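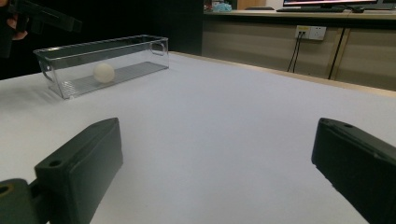
Kornik Gift Offers

Kornik Gift Offers is a table of coupon codes and shipping deals from mail-order food gift catalogs: fruit boxes, nuts, cheese, jam and cookies. It has 749 rows from 283 sellers. Each row is one offer as printed in the catalog or shown at checkout.

Maintainer: Sayaka Nomura
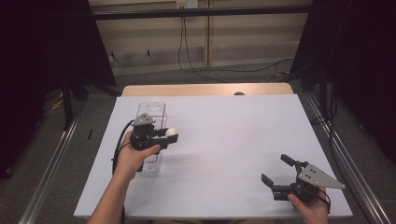 Files

offers.csv: one row per offer
sellers.csv: seller name, state, catalog type
terms.txt: the fine print, keyed by offer_id

Main columns in offers.csv

code: the coupon code, kept as text so leading zeros survive
discount_type: percent, dollars or shipping
min_order: in dollars, blank if none was stated
expires: month and year
container: box, basket, tin, tray or none 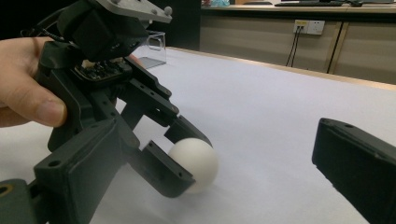 Why do some offers have no code?
The discount was applied by a link or was already in the printed price. In these rows the code field is blank and discount_type is still filled in.
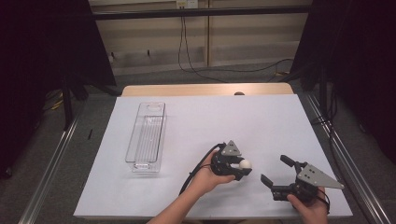

The container column follows the seller's wording where there is any. Poon and Arkberg both sell the same pears in a "basket" and a "tray," so the two can't be merged on product name. Where the seller gave no word, we went by shape: a long, narrow, clear plastic holder with handle openings in its ends is coded tray. Anything woven is coded basket.

Known problems

Expiration dates for Hotetum are missing before April. Codes were not retested after entry, and many will have lapsed.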